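Startseite | Prosa | Archiv | Autoren | Kontakt

Der Bericht der Hadeo

Das Institut Hadeo legte dem Kuratorium den Abschlussbericht zum Verfahren Nuttall am 8.2.18 vor. Amber Marsden hatte ihn in der Fassung unterzeichnet, die das Protokoll verlangte -- ohne Adjektive.

Gegenstand war die Frage, ob ein Arm das Greifen kleiner, glatter Körper aus den Bewegungen einer menschlichen Hand erlernen könne. Aufgezeichnet wurden 1.053 Vorführungen an roten Bohnen auf einem weißen Teller. Davon wurden 282 verworfen.

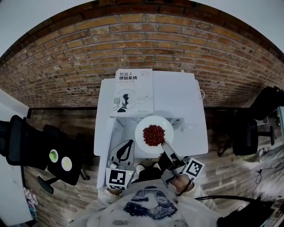

Prodromos Chatzigeorgiou, dem die Auswertung oblag, stellte fest, dass der Arm in 521 Versuchen 69 Mal innehielt, bevor er zugriff. Die Vorführungen enthielten ein solches Zögern nur bei einer einzigen Person. Es handelte sich um Frau Marsden.

»Ist dieser Befund aufzunehmen?«, fragte er schriftlich an.

Die Antwort erging im März. Der Befund sei aufzunehmen, die Person nicht zu nennen. Chatzigeorgiou fügte den Satz in Anhang B ein und wohnte am Abend einem letzten Durchlauf bei. Der Arm senkte sich, hielt inne -- und nahm die Bohne auf.

Kommentare

Ruto: Anhang B! Da musste ich schlucken.

Nilness: Mir etwas zu trocken, aber der Schluss sitzt.

Ruto: @Nilness Das Trockene gehört doch dazu.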